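2021-09-01

Second night at the Callari, and I have finally kicked my shoes off and got the window open, so I'll write this before I fall asleep sitting up. The bus from Eide took forever (we stopped twice for reasons the driver kept to himself) and by the time I reached my floor I was ready to lie down in the hallway. The room is a good one, though. Plain and pale and quiet, with a big smooth door that shuts with a lovely soft thud and keeps out every bit of the noise from the elevator.

I have been thinking far too much about door hangers. You'd suppose a person on vacation would have better things to do! But I have always had a soft spot for them, ever since I was small and used to make my own out of cereal boxes for my bedroom door at home.
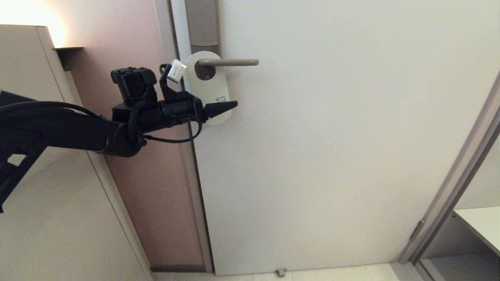
I left this morning in such a hurry, with my breakfast roll in one hand and my map in the other, that I got all the way to the stairs before I remembered the towels. So back I went, dug out the card, hung it on the lever, and set off again feeling very organized. It's a silly thing to be pleased about, but at home I am the one who makes the bed, and having somebody else do it still feels like a birthday.

Then the museum at Gateck, 100 steps up from the street and every one of them uneven. I loved the clocks and was bored by the coins, and I ate a cheese sandwich on the wall outside with my jacket rolled up behind my back. I also bought a tin of Clumeo peppermints for the ride home, and there are already fewer in it than there should be.

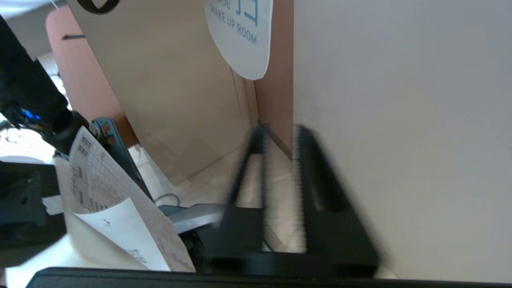

Which message should I put out tomorrow if I want the bed made while I'm at the market?
The one that says MAKE UP ROOM, hung on the outside handle before I go down to breakfast.

There, I've written it out for myself, so I can't come back at noon and wonder. I do like that it says please. A card could so easily just bark at people, and a bit of politeness in blue letters costs nothing.

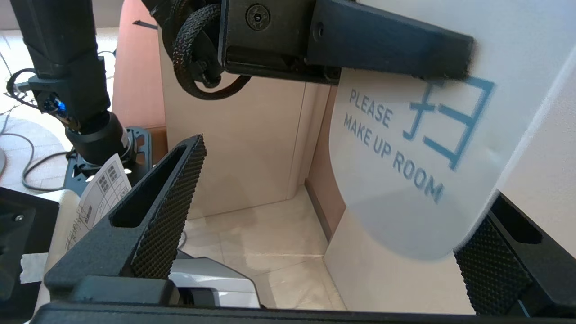
Things to do before bed

Fold the blue sweater and put it back in the suitcase, where it should have been all along. Set out the walking shoes. Rinse the water bottle. Write the postcard to go home, even if it's only three lines and the weather. Leave a little something under the lamp for housekeeping, with a thank-you note, and put the door card next to my key so I see it first thing. Now bed, and the window stays open.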